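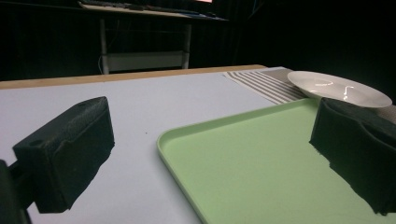 Lillano Rezoning Comments collects what residents said and wrote about retail rezoning requests in Lillano County, matched to the parcels in question. Each row is one comment on one request. Parcel outlines were traced from the county's paper zoning maps and have not been smoothed. Many of them have an uneven line along one side, much like the rough cut edge of the black foam on the gripper finger, and you should expect small overlaps where two parcels meet. Do not use the outlines to settle a property line.

Version: 6
Last updated: October 16, 2026
Maintainer: Gilles Lemaire

Contents

comments.csv: 2,000 comments, from speaker cards, letters and emails entered into the record
requests.csv: one row per rezoning request
parcels.geojson: parcel outlines
codes.txt: topic codes and what they cover

Fields in comments.csv

comment_id: unique, never reused
request_id: links to requests.csv
source: card, letter or email
position: for, against, unclear
topic: one of nine codes (traffic, stormwater, lighting, signs, hours, wells, farmland, jobs, other)
text: the comment as submitted, with street numbers and phone numbers removed

A comment that raises more than one topic gets the code for the one it spends the most words on. Two people coded every row separately and talked through the ones they disagreed on. Rows still in dispute are marked "other".

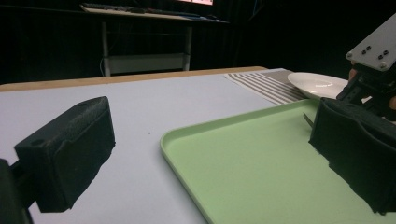

Foam-covered gripper finger and its shadow on a pale surface.

Known problems

The Skultell request for a store at Caron Road and the state highway takes up a large share of the file. Its hearing ran over two nights and drew form letters from both sides. Form letters are kept as separate rows with the same text. Drop duplicates on the text field if you want one row per letter.

The Bosisex request was withdrawn before the planning board voted. Its comments are included, but the outcome field is blank.

Six speaker cards could not be read and were left out.

People who come to hearings are a poor sample of a township. Counts of "for" and "against" should not be reported as public support.

Changes since version 5

Added the January hearings.
Split "water" into "stormwater" and "wells".
Fixed request_id on the Caron Road emails.
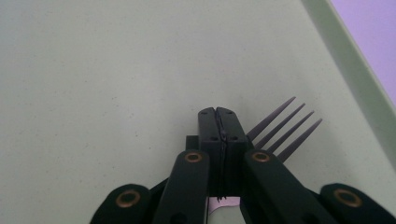

Gilles Lemaire asks that anyone mapping the comments work at the township level, as some rural roads have so few houses that a pin gives away who wrote in. He would also like to hear about miscoded rows, with the comment_id and the code you would use instead.

License

Free to use and share with credit to Lillano Rezoning Comments. The comments remain public record.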